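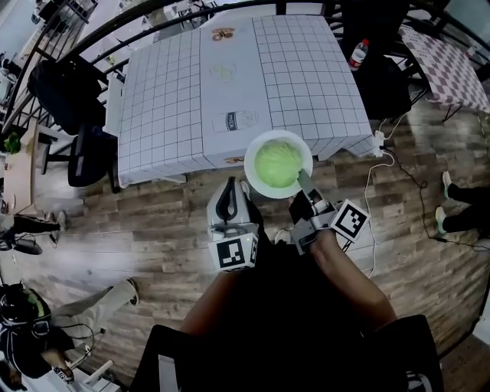 Print this page | E-mail this page

Table Setup and Cleanup: Ploltora Project Report

Our group looked at how long it takes to serve shredded greens from a bowl on a shared table. We did 17 trials at the Galness office in July. The tablecloth had a printed grid, and we used the squares to put the bowl back in the same spot. Wiping up shreds took about 5 minutes per round.

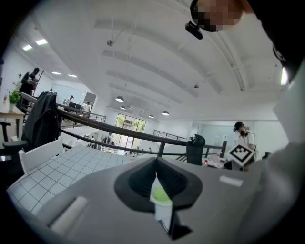 Figure 2. Upper level with grid-pattern tabletop, plant and railing.

Next time we would use a deeper bowl and a plain cloth for comparison.

Contact | Copyright Ploltora Project | Back to top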